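Subject: Re: [refurb-list] opening up the donated desktops, what order?

Sorry for the slow answer, typing this between two other things. Quoting the whole question so people on digest get it.

> Hi list,
>
> We have 17 old desktops to go through before the end of March and 2 evenings a week to do it in. I've built one PC in my life, from new parts, so I'm nervous about taking apart stuff that's been running for years. What do you do first once the side is off? Do you pull every cable or leave what you can? And does anybody bother opening the power supply? The Joltari handout says "inspect internals" and leaves it at that.
>
> Also our bench is small so only one case open at a time.

OK. Inline got messy so just going down the list.

## Before you touch anything

Power cord out of the wall, then hold the power button down a few seconds. Touch bare metal on the case. Wrist strap if you have one. Lay the case flat, open side up, don't work on it standing, you will drop a screw into the board and spend twenty minutes shaking it.

Then just look. Follow the board with your eyes, chips, connectors, the row of memory slots. Bulging capacitor tops, brown crust, burn marks. Any of those, put a sticker on the case and move on to the next one. With 17 you can't afford to fall in love with one. 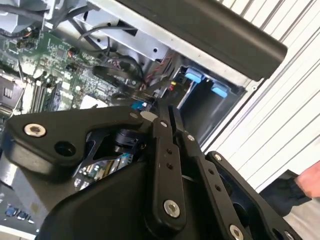
## Memory

Memory comes out first because it's easy and it's what people want back. Push the latches down, lift straight up. Into an antistatic bag with the case number on it, not in your pocket (I have done this).

Before it goes back, soft brush on the slots, then a short puff of air. Short! Hold the can upright or it spits.

If a machine won't start afterward, reseat the memory before you suspect anything else. Of the last batch we did for Nikolaidis, 6 came back as "dead" and every one was a stick not pushed all the way home.

## Cables

This is where people get in trouble. Flat cables running over the board, a twisted red and black bundle, the odd thin black one looped over the drive cage, and they all look obvious until they're off. My rules:

- phone picture before each plug comes off
- pull on the plug, never the wires
- look for a clip first, and if it won't move you missed the clip
- masking tape flag on both ends, same letter
- the tiny front panel leads stay on unless you're swaping the board

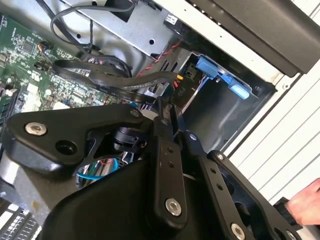

Do I have to unplug everything just to clean the case?

Leave most of it plugged in. For a plain cleaning take off only what's in the way of the brush, usually one or two drive cables, and tuck the rest to the side. Every plug you leave alone is one you can't put back wrong.

## Dust

Soft paintbrush for the board, old toothbrush for metal only. Loosen first, then vacuum held a few inches back so it catches what you lift. Don't run the nozzle along the board. Stick a finger or a pencil in any fan so it can't spin while you're blowing at it.

Heatsink fins get packed down low where you don't see it, so brush in line with the fins, not across. Same with the grille on the power supply, brush it from outside and blow gently.

And no, don't open the power supply. Ever. It holds a charge and it's not worth it. If it smells burnt or rattles, swap it whole. Zako used to do a box of tested ones, don't know if they still do.

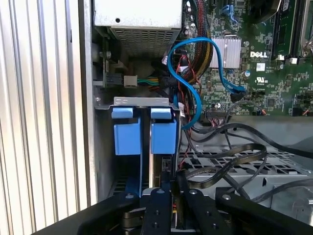
On brand name machines check the plugs before you order a replacement supply or board, some of them use their own layout and a standard part won't fit even though it looks like it should. Write down the model number off the case, search that, then buy. I've got a Cistemano supply on my shelf that fits nothing I own, cost me 86 dollars, so.

## Closing up

Tug test every plug, gently. Count your screws. Start it up with the side still off and make sure the fans turn, hands out obviously. Then side on, label, next.

Half an hour each once you get going, the first few will take way longer. Do the easy ones first and leave the stickered ones for the last evening.

Gotta run, will send the lable template tonight if I find it. If anybody has a better trick for stuck memory latches please post it, mine is a plastic spudger and bad language.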